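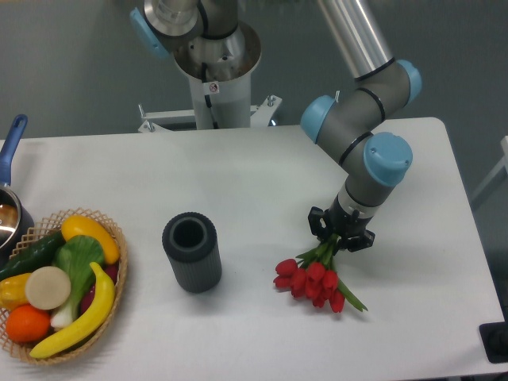

Andlow House Community Building
Fire and General Safety Inspection: Checklist and Comments
Date of inspection: 11th October
Inspected by: Kirsten Hiebert
Received by: Ainhoa Sarmiento, Building Manager

1. Exit doors open fully from inside. PASS

2. Exit signs lit. FAIL
Comment: The sign above the Parry Street door is dark. Replace the lamp within 9 days and notify this office.

3. Fire extinguishers tagged and mounted. PASS
Comment: Tags are dated September. The kitchen unit has been moved to the left of the door, as requested at the previous inspection.

4. Stairways and hallways clear. FAIL
Comment: Folding chairs were stored on the rear landing. They were removed during the visit. The landing may not be used for storage at any time.

5. Occupancy limit posted. PASS
Comment: Main hall, 142 persons. The notice is faded and should be reprinted.

6. Electrical panel accessible. PASS

7. Extension cords. FAIL
Comment: Two cords were joined end to end in Room 3. Remove them and install a permanent outlet if power is needed at the north wall.

8. Floor surfaces even and secure. PASS
Comment: Carpet edge at the office door is beginning to lift. Monitor.

9. First aid kit stocked. PASS

Result: Conditional approval. Items 2 and 7 remain open pending written confirmation of repair.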